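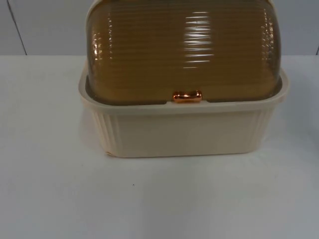
Bread boxes and boards: a small kitchen sort-out

Hello again from the Pludley and Zeltwood newsletter, and thank you for all the kind notes that came in after the February issue. A good many of you asked about keeping bread nicely through the week, so I've finally given that corner of the kitchen the attention it deserved (long overdue, I know!).

I do love an old-fashioned roll-top bread box. Ours has a cream plastic base with ribbed corners and a see-through amber lid, and it has picked up a tiny mark low down on one corner, as things in kitchens will. It still looks very cheerful on a white table, and I wouldn't swap it for anything smarter.

Cleaning one is an easy job. Tip the crumbs out, wipe the inside with warm water and a drop of washing-up liquid, and leave it open for 45 minutes or so while you get on with something else. Do run a cloth along the lip where the lid meets the base, where crumbs gather and go stale. Vinegar is fine if there has been any mould, but rinse well afterwards or your toast will taste of chip shop.

While you have the bowl full, do the bread board too. Scrub both sides and the handle end, dry it, and keep it somewhere flat and close to the box. I find I'm far less likely to saw away at a loaf on the bare worktop when the board is already waiting for me.
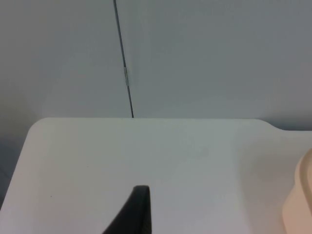 The white board, clear but for one tiny dark speck and ready for a loaf.

Next time it's the tea towel drawer, which I have been putting off since before Christmas. If you have a good way of folding them so that they stay folded, do please write in, as I would dearly love to hear it.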